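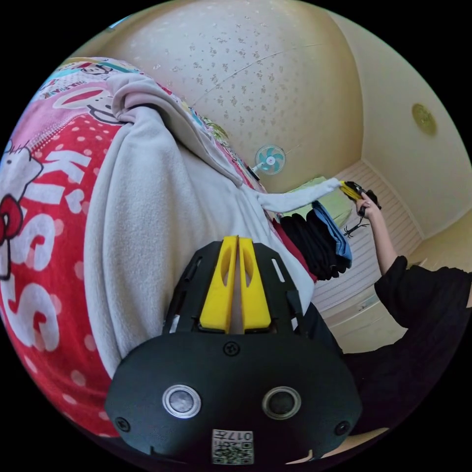

Tomomi Shimada writes that a fleece should never be folded on the bed, only on the floor or a big table, and that anyone who folds theirs on a mattress is going to end up with a lump where the middle ought to be. She has a point about the lump. I've folded blankets on beds my entire life and I have the lumps to show for it, but I've also got bad knees and a cold floor, so I suspect we'll go on disagreeing, very fondly, through another winter.

Blankets, All of Them
21 Apr 2024

Every spring the blankets in our house come off the beds and the sofa and the backs of chairs, and they get washed, dried, folded and put up in the hall closet until we need them again. It sounds like an afternoon's work. It takes me most of a week, partly on account of the dryer (more on that below) and partly because I get attached and stop to look at things. A blanket picks up a lot of history for something you mostly sleep under.

So this is the blanket page. It sits with the quilts page and the curtains page, and I'm told by my sister that it's the one people like best, though she may only be saying so on account of being very fond of the red one herself.

The grey and the red

A light grey fleece in thick folds, and with it the red one, white polka dots and all, with Hello Kitty over at the side in her red bow. There's big white lettering on the red one too, and you can make out a piece of it, the part that says KISS.

I love these two together. The grey is the quiet one, soft and fuzzy and agreeable with everything, and the red one walks into a room ahead of you. My niece chose it when she was small enough to be carried out of the store asleep on top of it, and she's in college now and has made it very clear that it stays at our house and it stays on the bed in the back room, where she can find it. Look toward the top of the red and you'll see the bands with the little cartoon figures in pink and blue and yellow. She used to have names for them. She'd go along the row at bedtime telling me what each one had eaten for supper, and if I got one wrong the next night I heard about it!

The grey came to us a good deal later, from the Adero on the county road, in January, during a cold snap when the shelves were nearly bare and my husband went in for furnace filters. He came back with the fleece and no filters. I wasn't as gracious about it as I might have been. It's been on one bed or another ever since and I've apologized to him twice, once for each winter it's gotten me through.

Washing a fleece

Since people ask, I'll put down how I do it. Cold water, gentle cycle, a small amount of plain detergent, and no fabric softener. I was brought up to believe in softener the way other families believe in cod liver oil, and it took me a long time to give it up, but it does coat the fibers, and after a few rounds the nap goes flat and slippery. If you've already done it to yours, wash it once or twice without and see how you feel.

I wash them one at a time. The red goes by itself, always, every single time, no matter how old it gets. My mother-in-law trusted a red blanket once, and there's a set of pale pink pillowcases still in use in this family.

For drying, low heat or no heat. High heat makes a fleece go crisp at the tips, a bit like a stuffed animal that's been left by the stove, and you can't brush it back. Our dryer at home has two settings that work, hot and hotter, so in spring I hang the thin ones on the line and take the thick ones down to Suwannarat, the laundromat behind the post office in Pukwood. They have two of the big machines along the back wall and I'll wait for one. It's a nice place to wait. The folding tables are wide, there's a radio going, and someone has left a shelf of paperbacks with the covers gone soft. I've read the first half of a great many mysteries there.

Folding

Now we come to the part Tomomi was writing about.

I fold a fleece in half the long way and then in half again, so it makes a long runner, and then I bring the ends up in thirds. For the long fold it helps to have hold of one end and give it a pull, so the cloth straightens out along its length before you start laying it over. Thick fleece doesn't crease the way a sheet does. It wants to puff. You smooth it with the flat of your forearm, working from the fold out toward the open edge, and you let the air out as you go, and then you do it over again where it's puffed back up behind you.

Hiyori Uchida does hers differently, and I'll pass it along as she told it to me over the fence: roll, don't fold, and stand the rolls up on end in the closet like bolts of cloth. I tried it last year with the thin ones and was very pleased for two days. Then one went over and they all went over, and the closet door had to be opened with a shoulder. She says I rolled them too loosely. That may be. Her closet is a picture, I'll give her that, and I've seen it with my own eyes.

A few more from the closet

I've left the rest as words this time, a line or two for each, in the order they go up on the shelf.

The brown plaid. Wool, heavy, and scratchy in a way you get used to. It rides in the car all winter and comes in smelling like road salt and oranges. It gets aired on the line for a whole day and I don't wash it unless there's been an incident.

The yellow crib blanket. Cotton, worn thin enough to read through. Both of our boys had it, and then the cat, and then it was retired. I fold it in tissue and don't let anyone help.

The Justent throw. A wedding present from my husband's office, cream with a fringe. The fringe tangles if you so much as glance at it. I comb it out with a wide hair comb in front of the television, and I find I don't mind the job at all.

The blue one with the hole. I paid 50 cents for it at a church sale, hole included, and the hole has never gotten any bigger. It's the one everybody reaches for when they're sick. There are far nicer blankets in the house and I've offered them all, and what I hear from under the pillow is, no, the blue one.

The green crochet. My grandmother made it from ends of yarn, and roughly 400 little squares went into it if my aunt's word is good. I've never checked. It has to be dried flat, so for one day every April nobody can use the dining room table, and we eat standing up in the kitchen like horses.

Putting them up

The heavy ones go on the bottom shelf, then the fleeces, then the cotton. I used to put the red on the top shelf because it looked so cheerful when you opened the door, but my niece comes home at odd times and can't reach up there without the step stool, and I've found it pulled down with half the closet on top of it. Now it goes at the front, at about the height of her elbow, with the grey right underneath.

I tuck a cedar block in with the wool and change it when I can't smell it anymore. Some people use lavender. I like lavender well enough in a garden, but I don't want to dream about it. Whatever you use, make sure the blankets are bone dry when they go in – I leave the fleeces out overnight over the back of a chair, even when I'm certain, and in the morning I push my hand down into the middle of the folds and feel for any coolness. If it's cool in there, it stays out another day.

Please don't store them in plastic. I did for years, in those big zippered bags, and everything came out in the fall smelling like a shower curtain. An old pillowcase does very nicely if you want to keep the dust off, and you can write on a bit of masking tape what's inside, which saves you from unwrapping four of them at midnight when company has decided to stay over.

If you've got a blanket you're fond of, write and tell me about it. I'm especially glad to hear about red ones, and about how other people keep a fringe from tangling. Tomomi has already promised a letter about her floor method with all the steps, and when it comes I'll put it up on the quilts page next to the part about battings, where there's more room.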